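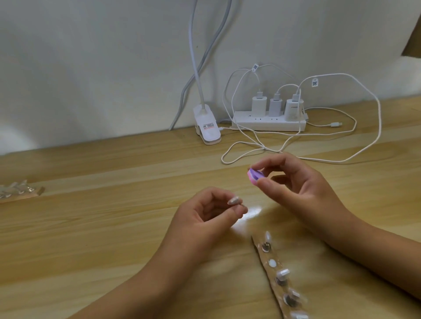
Speaker notes: Small Things, Badly Held
February session, 20 minutes plus questions

Slide 1. Title
Say hello. Say name (Prasert Wongsuwan) slowly, then once more at normal speed. Thank the organizers for the slot right after lunch. Leave this slide up until the door stops opening.

The talk compares three grippers on one job: hold a press-on nail tip still while something else rubs a buffer block against it. A person does this with a thumb and an index finger and thinks about dinner.

Slide 2. Why nails
Expect a laugh. Wait for it, but don't wait long.
A nail tip is thin, curved, slick, and a slightly different shape from its neighbor. Clear ones are miserable for depth cameras. Shiny ones are miserable in a more interesting way. They also cost almost nothing, and we went through a lot of them.

Point at the hands. The left one pinches, the right one brings the buffer in at a tilt, and the left hand's spare fingers curl under and stay out of the way. We own no gripper with spare fingers. Come back to this on slide 7.

Slide 3. The contestants
Ilik: two parallel jaws, hard pads, very sure of itself.
Prilia: soft fingers, air driven. Looks wonderful in video.
Mohammadi: two jaws with thin rubber pads and a force reading at each tip. The dull one.
Same arm for all three, same controller (Drasance), same wrist camera. We swapped the gripper and recalibrated each time, and I will not be taking questions on how long recalibration took.

Slide 4. The task
Pick a tip off its strip. Bring it to the buffer. Hold through 12 strokes. Put it back.
132 attempts per gripper. A slip counts as a failure. A crack counts as a failure. Launching the tip across the lab counts as a failure, although we did start keeping a distance record.

Slide 5. Results
Read the numbers out, the back row can't see them.
Ilik finished 41. Prilia finished 58. Mohammadi finished 97.
Ilik mostly cracked things. Prilia never cracked one, it just let go around the third stroke, very politely. Mohammadi's failures were nearly all at the pick, before any buffing.

Slide 6. The camera problem
Skip if past 12 minutes.
Clear tips on tan card: the detector found the card. Glare on a varnished desk: the detector found the glare, with high confidence, and the arm went to pick it up. Play the clip. Play it twice if they like it.
What helped was moving the lamp. We had spent two weeks on software by then.

Slide 7. What the hands do
People change their grip as they go. They let the tip roll a little under the buffer and then catch it. Our controller treats any roll as a slip and squeezes harder, and that is how Ilik got its numbers. When we let Mohammadi give a little before correcting, the middle of the stroke got much calmer. Only tried on one batch of tips so far. Say so before somebody asks.

Slide 8. Complaints
Prilia's air line leaks at the fitting. Ours did, anyway.
Drasance logs force and position on separate clocks. Bring own aspirin.
Ilik is excellent at bolts. Be fair to Ilik.

Slide 9. Next
Two arms, one for the tip and one for the buffer. At present the buffer is clamped to the bench, so half the job is still missing.

Questions
If asked about price: see me after.
If asked about suction: we tried, the cup was wider than the nail.
If no questions: play the glare clip again.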